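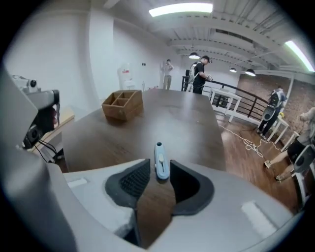 Testing a chore at home: putting the desk things away

People write to me all the time asking whether a machine could tidy up after them yet, and my answer is always a slightly rambling "some of it, some days". So I thought I'd set out how Hilde Timmermans and I try a chore at Lurnance before we tell anyone it can be done (pull up a chair, it takes a cup of tea or two).

Start with one small job. Ours was picking up a utility knife and putting it in a divided wooden organizer. Keep the blade in, please, every time!

Do the job by hand with the gripper first. You'll learn more in ten minutes of fumbling than from a week of reading. A slim handle wants to swivel between the pads, so close gently, lift a little, wait, then carry on.

Next, record your demonstrations. We did 378 of them, moving the organizer every 24 so the machine couldn't just memorize one spot on the table. Throw out any where you bumped something, even if you're fond of them.

Then let the robot have its go, and write down every miss. Ronaldo Pacheco keeps our tally, and over 177 tries the lifting was lovely but the letting go was a mess, with the handle catching on the dividers more often than I'd like.

If yours does the same, try coming in from higher up and lining the handle with the long side of the compartment before you open the grip.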